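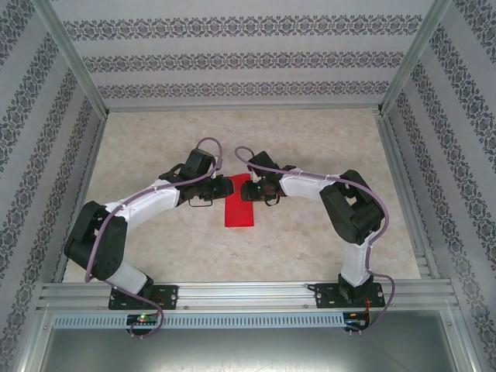

Two arms, one rail and a red rectangle.

THE SECOND PAIR
A short story

427 shares | 3 comments

The budget for June was 2,000 pounds, and I had already spent it twice on paper.

Ternard wanted a second pair of arms. Penine wanted spare fingers and a proper stock of cable. I had both quotes on my desk, and the one from MacAulay had gone up again.

I went down to the workshop to see what we would be buying more of.
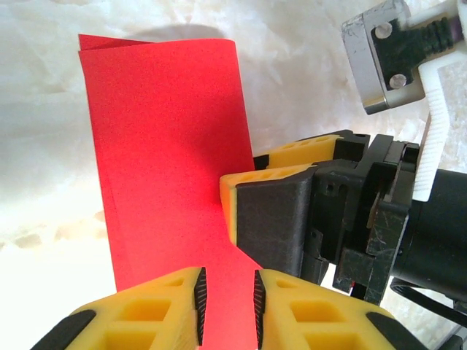 What the fingers cost

The fingers were cheap. The motors behind them were the trouble, and Lemar only sold them in boxes of three. I wrote the price on my hand and stood by the rail for a while.

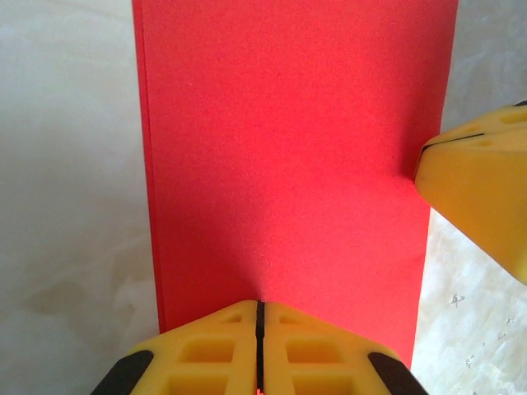
Yellow fingers at the edge of the red.

"You could wait a year," the technician said.

"Could you?"

She thought about it - longer than I liked - and went back to her screen. I crossed out the second pair and put down one box of motors, then the cable.
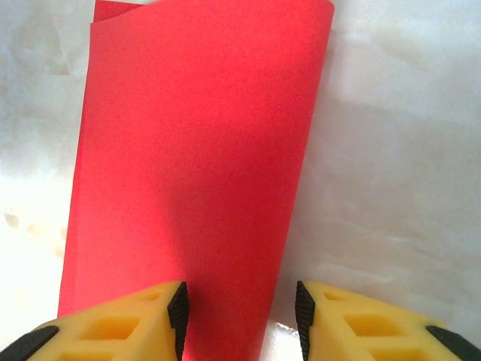 What happens if a motor fails before the box arrives?

Work stops on that arm until the box comes, and the delay goes in the budget as well.

I signed the order upstairs and sent it to Lemar before lunch.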